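Fomton bin picking package – acceptance checklist with comments
Site: Zullitbridge, bench cell
Checked by: Meirion Probert
Second reader: Meinir Sayce
Visit: October, morning
Supplier: Plakum

Marks used: OK, OK with comment, Open, N/A

1. Paperwork

1.1 Risk assessment supplied and signed – OK
1.2 Manual matches installed software version – Open. The manual on the shared drive is one release behind. Plakum to send the current one.
1.3 Serial number on the cabinet matches order 1129 – OK
1.4 Spare parts list – OK with comment. Finger tips are listed only as a set. Pritchard wants to buy them singly.

2. Guarding and stops

2.1 Emergency stop on each pendant, tested one at a time – OK
2.2 Enabling switch drops out on release and on full squeeze – OK
2.3 Door interlock – OK
2.4 Restart needs a deliberate reset outside the door – OK
2.5 Pendant storage – OK with comment. Put up two hooks on the cell post before handover. Pendants should not be left on the floor at the end of a shift.

3. Arm and hoses

3.1 Base bolts torque marked – OK
3.2 Hose bundle clear of the gripper through full wrist rotation – OK with comment. Clear at the slow test speed. Repeat at production speed.
3.3 Ties and clips – OK. Add to the weekly round.
3.4 Free cable below the arm – Open. Needs a second fixing point or a shorter run. M. Sayce has seen one of these catch on a bin rim at another plant.

4. Gripper

4.1 Finger fasteners – OK
4.2 Grip force within the sheet value – OK
4.3 Part held on loss of power – OK. Tested over the empty bin, and the bar stayed in the fingers.
4.4 Reach into all four corners – Open. Three corners fine. In the fourth the arm stops on its collision limit before the fingers get down to the part.

5. Bin and table

5.1 Bin fixed against movement – OK with comment. Spring clamps on the rear corners are fine for the trial. The quote says a bolted locator, so we expect a bolted locator.
5.2 Bin floor condition – OK with comment. Scratched and shiny. Ask Plakum whether the vision setup needs a matte liner.

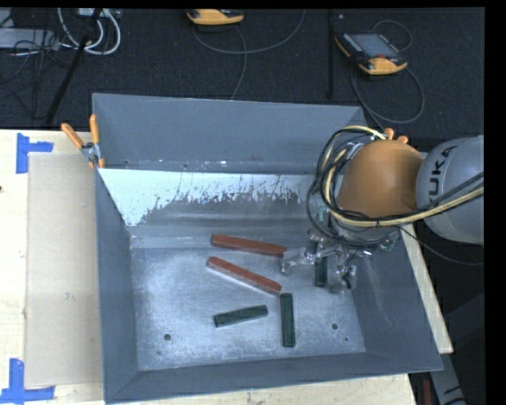

5.3 Low fill test, 5 bars, red and green mixed – OK with comment. Bars lying flat against each other take longer to find than ones with space between them. The manual should say what to expect – it only covers a full bin.
5.4 Tape marks beside the bin match the layout drawing – Open. Drawing not on site.

6. Run test

6.1 Picks completed without an operator, target 288 – OK
6.2 Long run, 1000 picks – N/A this visit. Booked with Plakum after the open items are closed.
6.3 Fault messages readable on the pendant – OK with comment. Plain wording, but the text is small.

Result: accepted for trial use only. Items 1.2, 3.4, 4.4 and 5.4 to be closed before the long run. Copy to Pritchard.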